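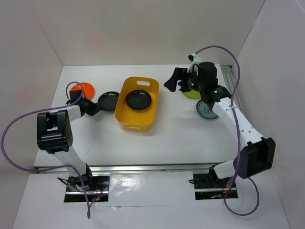
Storing plates in a plastic bin - yes or no?

Kitchen & Pantry > Dishes and Storage
513 views

qfakhoury
29 March 2021
We lost a cabinet when the new fridge went in, so the everyday plates are going into a bin on the open shelf. I'm looking at a yellow one, rounded corners, smooth sides, with an oval handle hole in the back rim. The plates are black and one orange, all round. One black plate lying flat takes up most of the width. Is that too tight? My other choice is a wire rack, standing them on edge.

Szulc_R
Tight is fine. If the bin is much wider than the plate, the stack slides every time you pull it out. You do need room for your fingers down one side or you'll be tipping the whole thing to get the bottom plate.

plunley_jax
I'd go with the rack. I kept plates flat in a bin from January until last week and got tired of it. Whatever you want is always under something else. With two colors it's worse, the orange one will be at the bottom every time.

qfakhoury
There's only the one orange plate, it's my daughter's. It could go on top.

plunley_jax
It will go on top once.

Zdzislaw L.
Disagree on the rack. Plates on edge need a shelf with some height and a rack that doesn't move. Mine was a Kuhlmann and it walked forward every time the dishwasher ran. Flat in a bin has worked for us for years. Weigh the stack before you buy, though. Our plates are 660 grams each and a full bin is more than I want to lift over my head with one hand through a handle hole.

Szulc_R
Agree about the weight. One handle hole is for sliding the bin toward you. Use both hands under it if you're taking it off the shelf.

narendra.j
Two things from me.

Glossy black plates show scratches. I put a paper towel between each one and change them when they look dirty. Felt circles are nicer but they collect crumbs.

Second, dry them all the way. A rack lets air through and a bin with smooth sides doesn't. I had a Buvwood bin that smelled like a wet dishcloth because we were putting plates away damp.

Zdzislaw L.
Paper towels between everyday plates is a lot of work. They'll scratch from forks anyway.

narendra.j
Mine haven't. It takes a minute.

plunley_jax
Not doing that at 10 at night with a sink full of dishes.

qfakhoury
OK. I measured and the shelf is too low for plates on edge, so the rack is out. Going with the bin, black plates flat, orange on top, and I'll keep the stack to six. No paper towels for now. Does anyone know if the Umara shelf liner holds a bin in place or is it just for looks?

Szulc_R
It grips on painted wood. On melamine mine slid. Wipe the shelf down first and cut the liner a little short of the front edge so it doesn't curl.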